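Mostyn Household Help - Fabrics and Upholstery

Red knitwear kept on a gray sofa: how should it be folded and stored?

Posted by Toditz

Our household has a light gray sectional sofa with mustard-yellow back cushions, and the seat is the usual place for folding laundry. I wish to know whether red knitwear may be left there overnight, and how a striped garment should be folded so that the white parts keep their shape. The sofa is 8 months old and its covers cannot be removed.

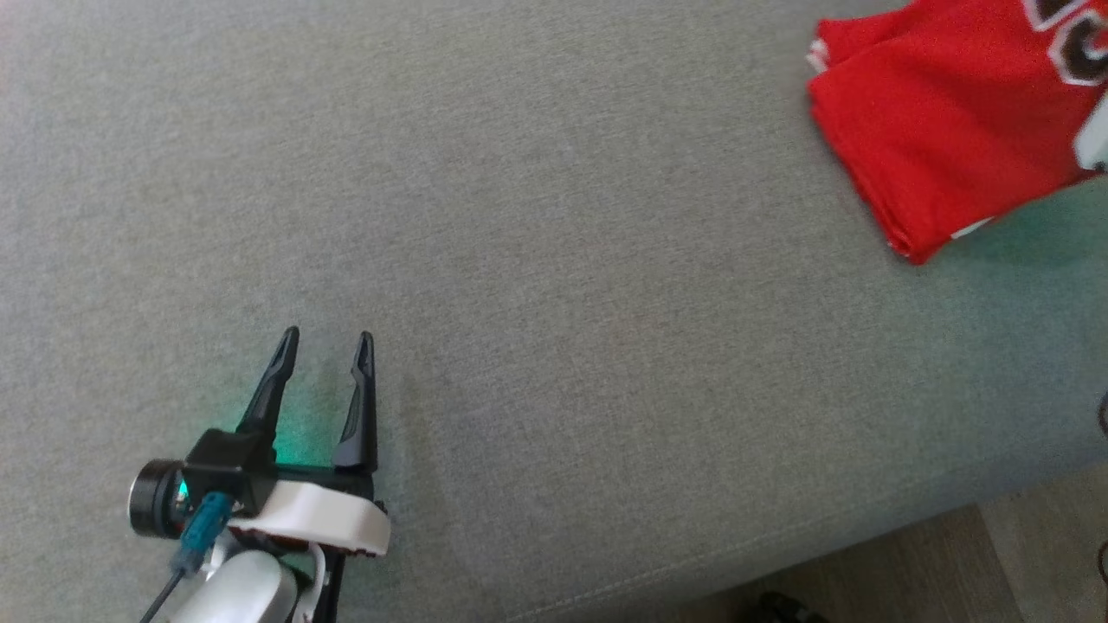

Gray seat fabric, with a folded red cloth at upper right.

The weave consists of fine light and dark threads, and I am concerned that any dye would settle in the light ones. The store offered a protective spray, which I declined.

Posted by Fania

Contact between dry, colorfast knitwear and upholstery seldom causes harm. The risk arises with damp items and with new red garments in their first washes. Members are advised to proceed as follows.

Press a damp white cloth against an inside seam for one minute. If color transfers, wash the garment separately in cold water and repeat the test. Until it passes, fold it on a clean white towel - an old pillowcase will also serve. 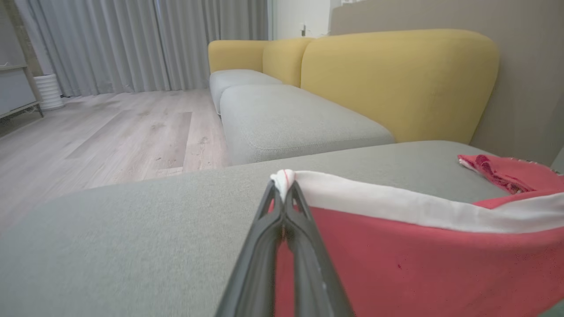

Mostyn, December

White trim along a red edge should be handled gently while the garment is damp. Knit fabric stretches under its own weight, and a piece lifted by the trim alone may dry with a wave in it. Support the body of the garment from beneath when moving it.

For folding, lay the garment face down, smooth it from the center outward, and bring the sides in before folding the length. Ribbed cuffs should lie flat inside the fold.

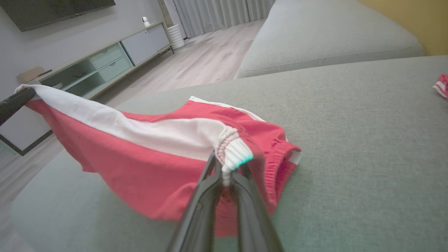

Red and white knit, with the ribbed cuff held at the top.

Stripes may be aligned by drawing the two ends lightly apart and then lowering the fabric. Do not pull until the ribbing opens. Store flat in a drawer; hangers are not suitable for heavier knits.

Posted by Zirkus

I leave mine on the couch all the time. No stains after 6 winters. Vinegar in the rinse is supposed to set the dye, but I have not tested this.

Posted by Fania

Vinegar does not reliably set the dyes used in store-bought clothing. The damp cloth test remains the recommended method.

136 members found this page helpful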